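About Erdale Water Testing

Home | Services | Sample Drop-Off | About Us | Contact

Erdale is an independent water testing laboratory in Elonstead. We test private wells, small public supplies, farm water, and swimming pools. The laboratory opened in 2000 with a single bench for bacteria work and a borrowed incubator. Metals testing was added later, followed by nitrate and fluoride.

Most of our customers are homeowners on private wells. A private well is the owner's responsibility, and in most cases no outside agency checks it after it is drilled. We recommend a bacteria and nitrate test once a year, and a metals panel when the well is first used, after any pump work, and after flooding. 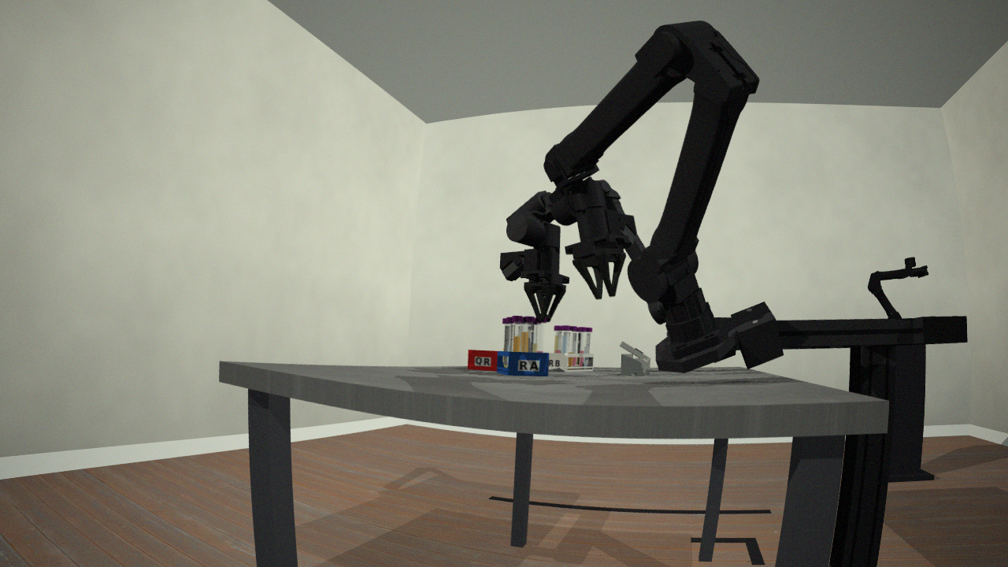 What we measure

The standard household panel covers 27 items. These include total coliform bacteria, E. coli, nitrate, nitrite, pH, hardness, iron, manganese, arsenic, lead, and copper. The full list is printed on the back of the order form. Radon and pesticides are not part of the panel and must be ordered separately, as they need different bottles.

Bacteria samples are read after 24 hours of incubation. Results are reported as present or absent unless a count is requested on the form. Metals are measured on samples preserved with acid. Lead is reported twice when both a first-draw and a flushed bottle are submitted. A high first-draw result with a low flushed result usually points to the house plumbing. When both are high, the source may be the well, the pump fittings, or the service line, and further sampling is needed.

Results are given in milligrams per liter or micrograms per liter, depending on the item. The report lists the method and the reporting limit next to each value. A value shown with a "less than" sign was below the limit at which we can report a number.
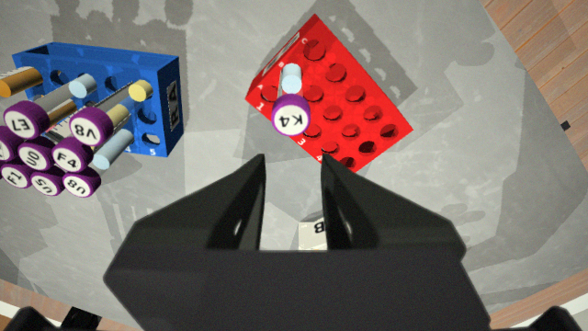 Sample handling

Bottles are supplied by the laboratory and should not be rinsed before use. The bacteria bottle contains a small amount of powder that neutralizes chlorine. Remove the aerator from the faucet, run the cold water for five minutes, and fill the bottle to the line. Keep it cold and bring it in the same day. Bacteria samples that are more than 30 hours old at the time of testing are rejected, and a new bottle is issued at no charge.

The drop-off counter is open on weekdays until 4:00 p.m. and on Saturday morning for bacteria samples only. Metals bottles may be left in the outside box at any time.

Regional work

In addition to household testing, we hold contracts with 23 small water systems, mainly trailer parks, camps, and rural schools. The Brasa well survey is our longest-running project. It tracks nitrate in shallow farm wells, with samples drawn each April and October. The survey file now holds 2771 results. Well owners in the survey area receive their own data, and a map with locations removed is available at the counter.

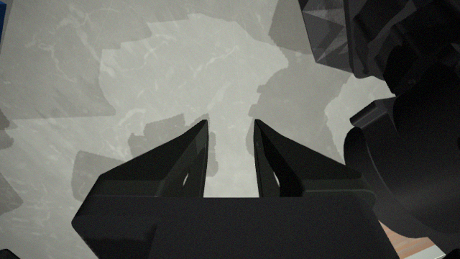
We also prepare bottle kits for the Kashindye borehole program, which tests hand-pump wells for fluoride and arsenic. The kits are packed in Elonstead and the fluoride readings are made in the field. Arsenic bottles come back to us for confirmation.

Quality control

Every batch includes a blank, a duplicate, and a sample of known strength. If any of the three falls outside its limits, the batch is run again before results are released. Blind samples from an outside provider are analyzed twice a year. Balances and thermometers are checked on a fixed schedule, and the records are kept for ten years. Customers may ask to see the quality control data for their own batch.

Reports are sent by email or regular mail. The usual turnaround is two working days for bacteria and seven for metals. Prices and order forms are on the Services page.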